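Plolance drops its open comment feed for small groups

Last updated: 7 June 2019

Plolance is closing the public comment feed on its photo sharing app and moving conversations into groups with a limit of 30 members. Lorena Núñez, who runs the product team, said the change had been under discussion since November.

"The feed was the first thing we built, and people got used to it," she said. "But most of the reports we handle come from there. When we looked at one week, 181 of the 200 reports were about comments in the open feed."

Users will still be able to post photos publicly. Replies will go only to the groups a user belongs to, and each account can start 2 groups for free. Núñez would not say what a third group will cost.

Existing comments will be hidden but kept for download. Asked why they were not being left in place, she said the company did not want to moderate a section that no one could reply to.

Lukian Onyshchenko, who leads the engineering work, said the hardest part was notifications. The old system, called Rana, sent every reply to everyone in a thread. Its replacement, Sistero, checks group membership first.

"We ran both for a while and compared them," he said. "Sistero was slower at first. It's fine now on newer phones. On older ones you may wait a bit for the badge to clear." 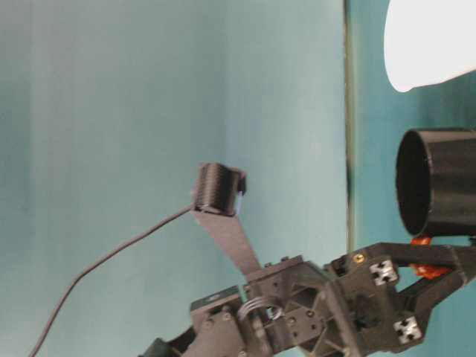
A white object against a teal backdrop.

Onyshchenko also confirmed that sign-in through Fameo will stay. Some users had worried that their linked accounts would be dropped along with the feed.

Núñez expects complaints from people with large followings, who will lose the long threads under their posts. She has already heard from several of them.

"They're not wrong that it's a loss for them," she said. "I told them they can still post to everyone. They just can't have everyone answer in one place."

The update goes to Android users first. Núñez said the iPhone version is finished and waiting for review.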